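Archive > Buildings > Brematstead > Waste points

Waste points, Brematstead building – July

This gallery goes with the Nisero survey of indoor waste points. The survey covers bins standing on hard floors in shared rooms and corridors. Entries give the bin type, the floor and the state of the opening. Weights are kept in the separate collection log.

The building has 24 waste points on 4 floors. All are for mixed waste. Cardboard should be flattened and taken to the rack by the Stetsiuk Street door, but small pieces still end up in the bins.

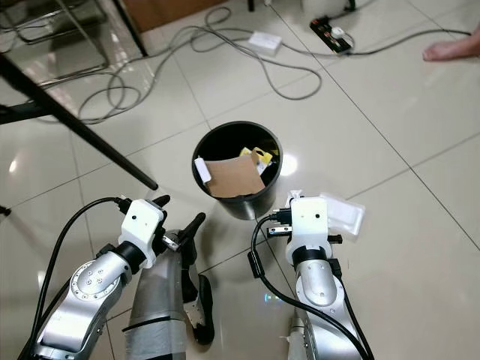
Black cylindrical bin, glossy finish, on cream-white tile with gray grout. Brown cardboard across most of the opening; crumpled yellow package at the rim.

A flat piece laid over the opening is logged as "covered", whatever the fill level underneath. Covered bins are cleared first – take out the flat piece, then check the level and change the liner if needed. Loose packaging at the rim goes down with the rest.

Bins go back to the same tile after emptying. Floor plans with the marked positions are held at the Skasusmont office, drawer 400.

3,551 views | 4 comments | Share

Contact | © Nisero | Back to top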